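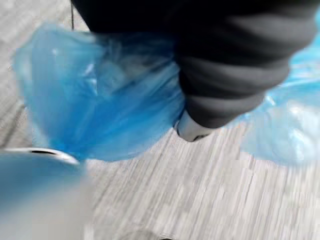 Blue plastic shoe covers, worn with dark gray pants.

Aba Quaye has owned her house on Prandside for 11 years and has been showing other people's for longer than that. She has 42 closings behind her this year, a cold she won't discuss, and a firm opinion on scented candles.

"Light one and I assume the basement floods," she says. "So does every buyer over thirty."

We met in the kitchen of a three-bedroom on Sisholm Road, where the sellers had gone out with the dog and left a bowl of lemons. Quaye moved the lemons. Sellers read that lemons help, she told me, and she has now met more lemons than she can feel warmly about.

She sold carpet before she sold houses, and it shows. She will forgive a bad roof before a stained hallway. Shoe covers go on at the door, hers included, and she once watched a man make an offer on a place while hopping on one foot, trying to get the second one over his boot. "Full price," she says. "I didn't help him. I thought it might break the spell."

What do people get wrong? "They talk. The seller stays home and follows the buyers around explaining the closets." In August one owner spent twenty minutes on the history of his water heater. The couple bought the house next door.

I asked about price. She lists high less often than her rivals and says so with some relish. The Sisholm Road place went up at $422,000, and the owners had wanted more, having heard what a cousin got across town. "Everybody has a cousin," Quaye says. "I've never seen the cousin's paperwork."

Her former business partner, Thérèse Morin, left to run a bakery and now gets up earlier for less money. Quaye visits often and has been told to stop valuing the building.

Would she ever sell her own house? She thought about it long enough to put two of the lemons in her bag.

"The hallway carpet's a disgrace," she said. "I'd never get it past me."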